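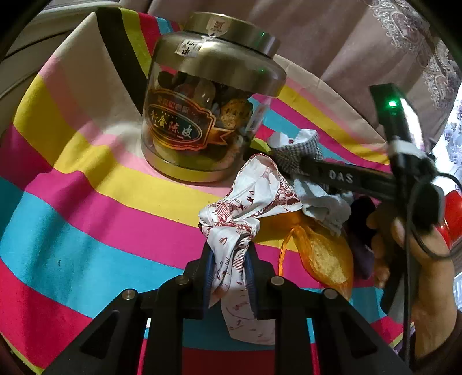
3.2 Collecting demonstrations with hand-held grippers

I'll be upfront: we tried remote control first and I didn't love it. Driving the arm from a desk with a joystick is fine for blocks, but cloth is another matter (you can't feel it bunch up, and by the time you've noticed, you've pulled the whole pile over). So for the Pokex set we went to hand-held grippers, one in each hand, and did the tasks ourselves in ordinary rooms. It's so much quicker!

Figure 3. Demonstrating with two hand-held grippers. The near one has closed its blue-padded tips on a knotted white fabric with dark red print; the far one reaches toward the other fabrics beside a jar labelled 新会陈皮.

We recorded 1749 demonstrations this way and kept 537 of them for the soft-goods split I'm reporting on in this section. Each one starts with both grippers open and ends when the person lets go of the last item. I didn't script the layouts. People were told to use whatever they had around, so you get striped covers, patterned scarves, jars with shiny lids, all sorts of colours sitting on top of each other. That's a headache for the tracker, and I wanted it to be a headache, because the Meléndez baseline was trained on plain grey tables and falls over the moment the background has a stripe in it.

Grasp labels come from the finger opening alone. We call a grasp "held" when the opening stays steady for 212 milliseconds after closing. Thin fabric fools this now and then, as the pads end up nearly touching anyway, and for those clips I went back and fixed the labels by hand (a slow couple of weeks in January, I'll admit).

One more thing about two-handed work. The hands share a clock through the Honetti logger, but they're tracked separately, and when one gripper passes in front of the other the pose of the far one can jump. We drop any clip where the jump is bigger than the finger width. Smaller ones get smoothed, with the same filter settings as in Section 3.1.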